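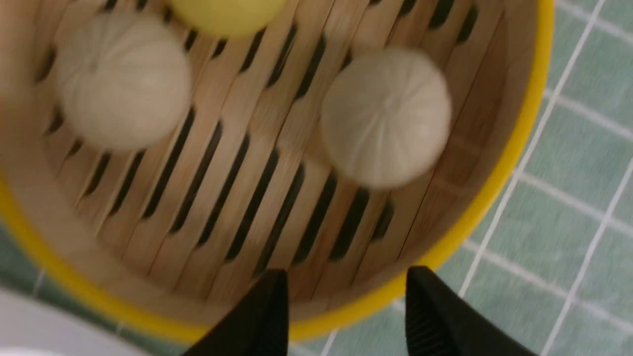

Home | Forums | Ridovar Add-ons | Search | Log in

Custom field missing from print form after import

stomus_dev
I added an extension field to the Service Order in Ridovar and imported the layout into our test tenant. It shows on screen, but the print form leaves it blank. Activation gave no errors. Anything I missed?

Dullo
Did you refresh the form data source? The form keeps the old structure until you open it and save it again.

stomus_dev
Did that. The field is in the tree now, still blank on paper.

nkahraman
Check the field length. Ours was set to 800 characters and the form dropped the value. I cut it to 30 and it printed.

eren_k
I don't think length matters. I have long text fields that print fine. More likely the field is bound to the item node and the form reads the header.

nkahraman
Maybe, but I changed only the length.

Dullo
Eren is right about the node. Length was an issue before the March update, and it should be fixed now.

stomus_dev
It was the node. Moved the field to the header, activated, and order 2399 prints correctly. I left the length alone.

nkahraman
Good. I'll set ours back to 800 and test it.

Nazmiye

Contact us | Forum rules | Back to top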